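# Funura Hall, January walk-round

Done between the morning toddler group and the lunch club, so I had the place to myself for a bit. Ticks are fine, crosses need doing, and my waffle is underneath each one as usual.

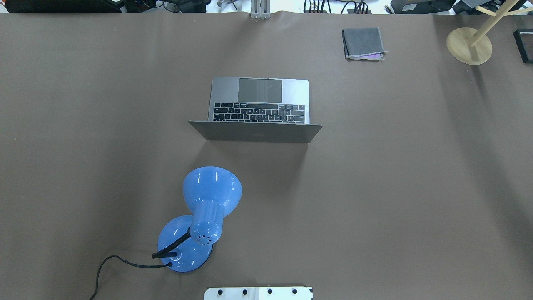
*Big table with the brown paper on, laptop open.*

## Way in and way out

- [x] Front doors open fully from inside
- [x] Ramp clear
- [ ] Side door closes by itself

The side door is sulking again. It swings to and then stops with a gap you could post a sandwich through. I gave the closer a quarter turn and it was better for three goes and then went back to its old ways. It's a Kaufmann one, quite old, and I'd sooner get a new one than keep fiddling. Please pull it shut behind you for now!

- [x] Exit signs lit
- [x] Back steps, handrail firm

I leaned on the rail properly this time (last autumn's wobble has gone, hooray). A bit of green on the bottom step, so I scrubbed it while I was there.

## Fire things

- [x] Extinguishers on their hooks, pins in — all 4
- [x] Alarm tested from the kitchen call point
- [ ] Fire blanket tag readable

Alarm went off loud and clear, and the dog next door joined in. The tag on the fire blanket has gone so faint I can't read the date on it. The blanket itself looks fine but I'm putting a cross because I can't prove it.

## Electrics

- [x] Sockets, no cracks or scorch marks
- [x] Emergency lights come on with the test key
- [ ] Extension leads in good order

One of the white leads in the cupboard has a split near the plug. I've wrapped a red ribbon round it and put it on the top shelf, so don't use it, and please don't take the ribbon off because it looks pretty.

Meter reading is 1,009 on the little heater meter, for whoever fills in the Arkow form.

## Kitchen

- [x] Fridge at 4 degrees
- [x] Hot tap not scalding
- [x] First aid box sealed
- [ ] Floor mat flat

The mat by the sink curls up at one corner and I caught my toe on it, so that's a definite cross. I've flipped it over, which helps a bit, but really it wants replacing. Plenty of blue plasters in the box, hardly any ordinary ones.

## Main room and store

- [x] Stacked chairs no higher than the line on the wall
- [x] Windows latch
- [x] Room notice says 50 people, still up
- [ ] Store cupboard floor clear

Someone has put the Eruswood fair bunting back in carrier bags on the floor, right where you step in. I moved it to the shelf but there are poles as well and I couldn't manage those on my own — they need two people and a bit of patience.

## Still to do

- New closer for the side door
- Date for the fire blanket, or a new blanket
- Replace split lead
- Kitchen mat
- Ordinary plasters
- Bunting poles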